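This site uses cookies to remember your display settings. Accept / Manage preferences

Household Chores Working Group
Minutes of meeting, August 16, 2018
Clalmont meeting room

1. Previous minutes
Accepted with one correction: under item 4, "towels" should read "flat cloths".

2. Status of laundry tasks
The group went over the question carried from the last meeting, whether any machine now on trial can put away a basket of mixed washing without help. The answer remains no. Emau reported on flat cloths and Demissie on trousers. Flat cloths are folded to an acceptable square in most attempts when placed singly on a bench. Trousers are not, and denim is the worst case. The cloth is stiff at the seams, the waistband bunches, and rivets and patches catch on the finger pads.

The target agreed for jeans is a compact stack, close to square, with a smooth fold down one side. It is to be made on a bed, as most people at home would do it.
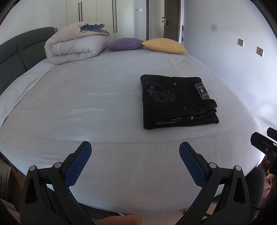 Emau asked whether layered ends at the waistband should count as a fault. Agreed that they should not, provided the stack stays closed when lifted. Colour of garment was also raised. Black on a pale sheet is easy to pick out, but the layers of a black garment are hard to tell apart from each other, and the software tends to take two layers for one. Enness will add dark garments to the December trial.

3. Hand-tool recordings
The set now holds 1,117 recordings of people doing the chores with hand-held grippers. Of these, 27 were set aside at review for missing start points. The rest go forward for training.

Discussion of the two-point grasp. A person will pinch the cloth in one place and steady a corner in another, and will change between the two without pausing. The present controller plans each grasp separately and stops between them. Demissie considers this the main source of lost time.
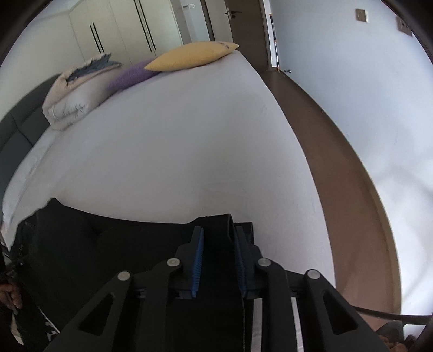
Minutes recorded by the Secretary, Household Chores Working Group

Cloth that hangs over the side of a mattress was discussed at length. Its weight can pull the upper part out of line, and the bench trials do not cover it. Agreed to add an edge-of-bed case.

4. Shop-floor tasks
Enness reported that carton closing runs unattended for a full shift. Shelf facing still needs a person about 18 times a shift, mostly for soft packs. The group noted that the difficulty is the same as with clothing.

5. Actions
Enness: dark garments in trial plan.
Emau: draft wording on waistband faults.
Demissie: edge-of-bed case, 5 garment types, timing to be logged per grasp.

6. Next meeting
To be set once the trial plan has been circulated.

Last updated: version 2, item 3 wording amended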